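The robot parts box: sorting in the spare room

4 May 2024

I have wanted for a long time to put my small plastic parts in order, and this spring I have finally begun. On this page I show a little of the work, with some notes for those who also keep old toys at home and do not know where to start.

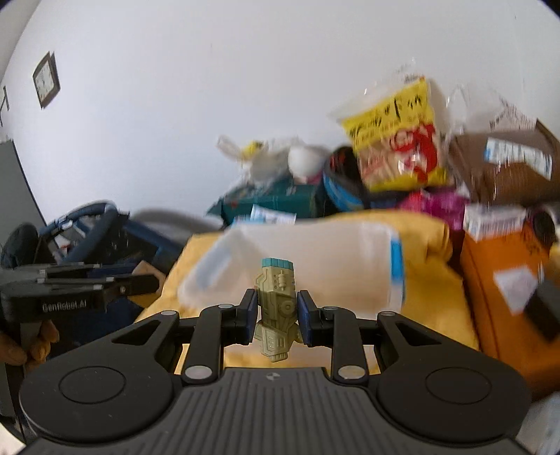 Olive-beige part with teal cap

My favourite of the small pieces. The body is a pale colour between olive and beige, and the cap on the top is teal, divided into narrow blocks. I like very much how many details there are on such a small thing: raised lines like panels, little round dots, a short cylinder with ribs. On one side is a round disc with a raised centre, which makes me think of a wheel hub or a joint.

The lower end becomes narrow, with slots like air vents and a small ridged tip. I cannot tell you with certainty which toy it belongs to. If you recognise it, please write to me by the contact form.

The clear boxes

Behind it is one of the whitish boxes, with a bright blue clip at its side. I prefer a box that lets some light through, for the reason that I am forgetful with labels. One can guess the colour of the contents from outside, and this is often enough to find the right box.

I bought my first boxes at the market in Eltwood and the rest from a household shop in Brultard. Together I have 13 now. The lids from the two places do not fit each other, so please buy all of yours in one shop if you can. I keep the two kinds on separate shelves and still I take the wrong lid at least once in an evening.

The yellow cloth

The mustard-yellow fabric is a good background for small plastic. Pale parts are easy to see on it, and also they do not jump away when they fall, as they do on a bare table. Before this I used a white towel, but the loops of the towel caught every little peg and I lost patience with it. A thick, smooth cloth is better. When the evening is finished I take the four corners together and everything that is left goes back in the waiting box in one movement.

How the parts came to me

Most of them come from one large bag which I bought at the Jurnmont toy fair last September. The seller had written "400 parts, mixed" on a piece of card. I paid for the bag without opening it, and at home I spread everything on the floor and counted, out of curiosity. There were 300. I was annoyed for one day, and then I began to look at them properly and was no longer annoyed. There were arms, feet, small shields, wheels without tyres, and many pieces for which I have no word in English or in my own language.

A few other parts came later from a shop called Rathore, which repairs toys and sells what it cannot use. They keep a tray near the door. It is worth to look in it, although one must put back many broken clips before a good piece appears.

Sorting by colour or by shape

I have tried both. Colour is quicker and looks very nice on the shelf, but later it is a trouble, because a robot figure often has three or four colours and its parts are then in four boxes. Shape is slower. One must decide for each piece if it is an arm or a weapon, and I have changed my opinion about some of them several times.

Now I sort by the way the part connects: peg, socket, clip, or nothing at all. In this system two parts that can be joined are never far from each other, and I have already put together several legs that were in different bags. So far 222 parts from the big bag have their place. The others wait.

Cleaning

Lukewarm water, a drop of washing-up liquid and a soft toothbrush. In the slots and between the ribs I use a wooden toothpick, never a needle — a needle leaves scratches which one sees afterwards for ever. Let the parts dry on kitchen paper until the next day. Parts with stickers I do not wash, I only wipe them with a slightly damp cloth. Parts with metal screws also stay out of the water.

I do not use anything against yellowing. I have read about several methods, but they frighten me a little, and an old toy may have an old colour.

What I am still looking for

A box with a lower edge, so that I can reach the bottom with two fingers. Small paper labels that can be taken off again without leaving glue. And names, above all names: it is much easier to search for a missing arm when one knows what the figure was called in the catalogue.

If you have the same kind of parts at home and would like to exchange, I have many wheels and too many left feet. I answer letters slowly, but I answer all of them. Parts of which I have only one I would like to keep for now — please do not be offended.

Back to the gallery list
Next page: The shelf by the window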